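Home | Notes | Gallery | Kit list | Contact

Gallery: teaching by hand, the keyboard job

Saturday, December 17, 2022

I've been promising pictures of the hand-held grippers since November, so here we go at last. If you're new to these pages: I show robots how to do small household and office jobs by doing the jobs myself, with a gripper in each hand instead of using my fingers. The robot (mine is called Vetar, and it has its own page) learns from the recordings later on. No joystick, no headset controller, just me or whoever I can talk into it, holding the same sort of fingers the robot will have.

The job this time is a keyboard. Pick it up by both ends, move it, put it down straight. It sounds like nothing at all, doesn't it? Try it with a pair of salad servers and get back to me! A keyboard is long and thin, and if one hand goes up a moment before the other the whole thing tips and you've got yourself a see-saw. That's exactly why I like it as a first two-handed job, as both hands have to agree with each other all the way through.

I keep the desk plain for this one. I did leave the plant where it was, mind you, as I'd like Vetar to get used to desks that have something living on them.

1. Either end of the keyboard

The rule I give everybody is "ends first, then wait". Bring both grippers to the ends, stop for a breath, and only then close them. That little pause is worth so much later on! Without it the recordings all blur together, and you can't tell where the reaching finishes and the holding starts. I used to let people do it in one smooth go because it looked nicer, and I had to bin a whole afternoon of it.

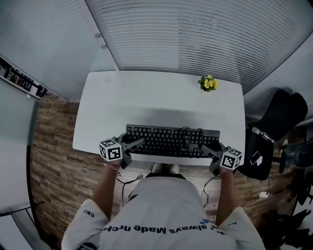 One gripper for each end. The white cubes with the black patterns are the markers.

People always ask about the cubes. They're how the software works out where each gripper is and which way it's pointing, so the patterns have to stay in view of the camera. You'd be amazed how quickly you pick up the habit of keeping your wrists turned so the cubes show. I've caught myself doing it with a kettle.

The cables are a nuisance and I won't pretend otherwise. I let them drop over the near side of the desk with plenty of slack. My first set-up (the one I called Ileck, for those who remember it) had them coming in from the sides, and they dragged across everything I was trying to pick up.

2. A closer think about fingers

The fingers come as a curved pair on each gripper, with dark soft pads on the inside. I'm on my second lot of pads now. The first ones were harder and I found I was squeezing far too much to make up for it, and then of course the robot learns to squeeze too much as well. It copies everything, bad habits included!

Something else I've learnt is to look at where the keyboard's own lead is before starting. This one has a short black cable with a plug on the end, and it likes to wander about on the desk. I leave it loose on purpose. If I taped it down for every take, Vetar would only ever know about tidy cables, and I've never met one of those in real life.

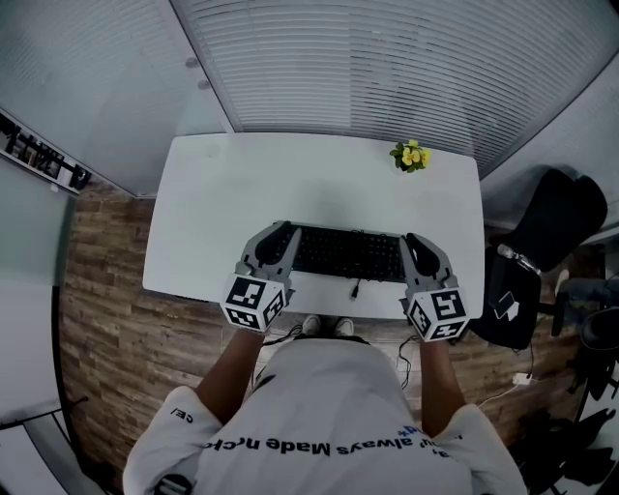

How I run a session

I do 30 takes and then have a proper break with the grippers put down, because your forearms really do feel it. My target for the keyboard job is 400 takes and I'm not going to rush them. Between takes I shift the keyboard a little, or turn it slightly, so that the start is never quite the same twice.

Out of my last batch I threw away 27. Most were ones where a marker had gone out of sight, and a couple were me sneezing. I name every batch after whatever I was playing in the background or some silly word that's in my head, so this one is down in my notes as Gekoneo, and please don't ask me what it means.

Next up is the same job but with the keyboard starting on its side, leaning on a book. I had a quick go at it and made a complete mess, so those pictures may be a while!

More from the gallery
- Folding a tea towel with two grippers
- Ileck: the old set-up and what I changed
- Vetar tries the cutlery drawer
- Peng, my home-made gripper stand
- Marker cubes: printing and sticking them square

This site uses cookies to remember your settings and count visits. Accept | Change settings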